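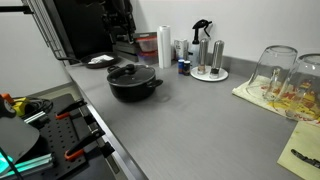
Automation arrives in a workplace one task at a time, and this week we look at how small a task can be and still change someone's day. Our case is the staff kitchen-turned-test-bench at Tenivora, where the job under study is lifting the lid off a pot. Look at what a cook would take in without thinking: a black pot with two short handles, a glass lid, a round knob, and behind it a frying pan, a paper towel roll and a pair of pepper mills all sharing the same steel counter. A person reaches past all that while talking to somebody. A robot has to be taught to, and the teaching is a job. I love this case for exactly that reason!

## 1. Tasks and jobs

Keep these two words apart in your essays. A **task** is "take the lid off." A **job** is what Loukia Rallis does as a line cook: lids, yes, but also tasting, timing, noticing that the new person is falling behind. When Leltska (the catering firm in our reading) first talked to its kitchen staff about automation, it talked about jobs, and people heard "layoffs." Melina Tsakiris went back and redid the conversation task by task, on a Tuesday before the lunch shift, and got a very different one. People had opinions. They wanted the heavy pots gone from their day and they wanted to keep the seasoning.

## 2. The work behind one grasp

A lid knob is small, round and glossy, and the glass around it reflects the lights and the arm itself. For us that's nothing. For a camera near the gripper it can be a real nuisance — the part you want is surrounded by copies of everything else.

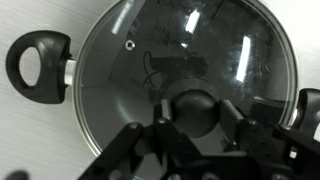
So somebody has to practice the grasp with the machine, again and again. The group's plan calls for 1000 attempts, in sessions of 30, with 2 people on each session. One guides, one keeps the log. Matěj Vrabec came to this from the dish room, and his log notes are wonderful reading: he writes down how a lid "wants" to tip, something he knew in his hands for years and had never been asked to put into words.

This is what the literature calls **tacit knowledge**, and it's the heart of the unit. Ask yourselves:

- Who owns that knowledge once it's in the log?
- Should Matěj's pay grade reflect it? (Leltska said yes, after some arguing.)
- What happens to the next dish room hire, who may never learn it by hand?
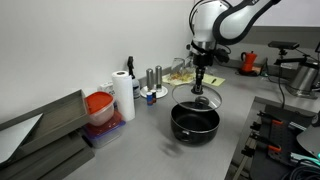

*Fig. 3. Arm holding the glass lid by its knob, just above the pot.*

## 3. What changes for people

Three points from the interviews, all in the Vedumer reader, p. 88:

1. **Pace.** Gus Blackwood found he was waiting on the arm, then planning around it, then annoyed when it was switched off.
2. **Space.** Everyone had to agree where things live on the counter. Some liked it. Loukia hated it.
3. **Talk.** Less chat across the stove, more at the log.

## For next time

Read the Zacharopoulos chapter and bring one task from a job you've had. Write it out in steps small enough for a stranger to follow — it's harder than it sounds, and great fun. Thanasis Chatzigeorgiou will run the discussion section in November while I'm away, so send your steps to him.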